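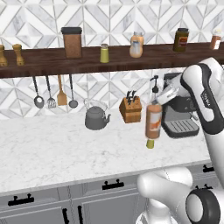

Jars and mills on a walnut-brown kitchen shelf. Computer rendering.

Dudek opens exchange service for kitchen jars in Iltside

Iltside, 2020-09-14. The household goods company Dudek opens today its first exchange point for glass jars, in its shop on Sesley Street in Iltside. Customers can bring clean, empty jars from any producer and receive credit for dry foods and spices, which are sold in the same shop by weight.

The service was tested during August in the smaller Dudek shop in Brirnska. In this month 974 jars were brought back by customers, and almost 120 households took part. The company had prepared storage for a much smaller quantity, and the back room in Brirnska had to be arranged again two times. For this reason the Iltside shop has received its own washing room, with place for 2000 jars.

How the exchange works

The customer brings the jars to the desk at the left of the entrance. The jars should be empty and rinsed, and old labels can stay on, as they are removed in the washing room. For each jar with its lid the customer receives 15 cents of credit. Jars without a lid are also accepted, but no credit is paid for them. The credit is written on a paper card and stays valid for one year. It cannot be changed into cash.

Cracked glass, drinking glasses and bottles for oil are not accepted. Plastic spice containers can be filled again in the shop if the customer wishes to keep them, but they are not taken in exchange.

What is sold by weight

At the opening the shop offers rice, lentils, oats, flour, sugar, salt, tea and a selection of whole and ground spices. Peppercorns are available in black, white and green. The smallest quantity for spices is one spoon, which the company decided after many customers in Brirnska told that they buy a full package for one recipe and later throw the rest away. Ground spices are ordered in small bags and the date of grinding is written on each drawer.

Customers who do not have their own container can take a washed jar from the shelf near the scales. The jar is weighed before it is filled, so only the food is paid.

Next steps

Dudek plans to keep both exchange points open through the winter. After this the company will decide if the service can be offered also in its other shops. The shop in Brirnska continues with the same rules and the same credit card, and credit collected in one town can be used in the other.

About Dudek

Dudek is a family company which sells kitchenware, storage goods and dry foods. Its office is in Iltside.

Press contact: Dudek, Press Office, Sesley Street, Iltside. Printed information about the exchange service is available at the desk in both shops.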